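I finally emptied the bottom drawer of the hall cabinet! It took almost 20 minutes just to get the thing open (something had wedged itself behind the runner back in 2004, I swear) and then a whole November evening to go through it, and I enjoyed every bit of it.

The rule I set myself was simple. Everything comes out, everything gets looked at, and then I choose a few favorites for the little shelf by Alex's desk. No boxes marked "later." I have enough of those.

My friend Nantana came over to help, and by help I mean she picked things up and said "oh, I love this" until the keep pile was twice the size of the other one. She fought hardest for the grapes. I was ready to let them go, and then she set them down on the teal cloth and that deep burgundy just glowed — so they stay.
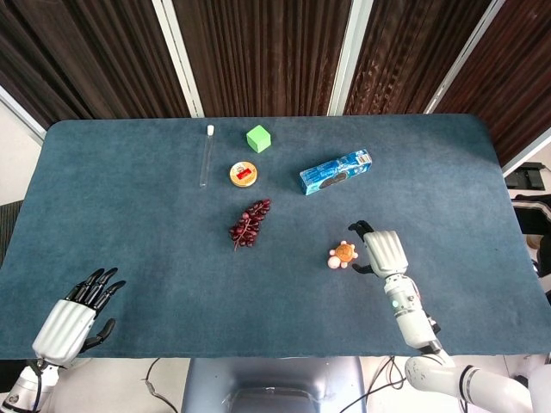 *Shelf contenders on the old felt, grapes and turtle included.*

The turtle was never in danger. Look at that orange shell! I've had it through three apartments and it has lived on a windowsill in every one of them. The gold tin is a keeper too, mostly for the red and cream lid, and I think it'll end up holding spare buttons. The test tube with the white stopper is going to be a vase for one very thin flower, if I can work out how to stand it up.

I'm less sure about the green foam cube. It's such a cheerful color, though, and Nantana thinks it would make a good riser for the turtle, so it gets a trial run. The blue snack box is only in the running for its color — that blue next to the green is so good — and Alex has already asked twice when it's going back to the kitchen.

The felt itself has faded in the middle and I like it better that way. I might cut a strip from the good end to line the shelf. Next up is the drawer above, which rattles when you walk past it, and I can't wait.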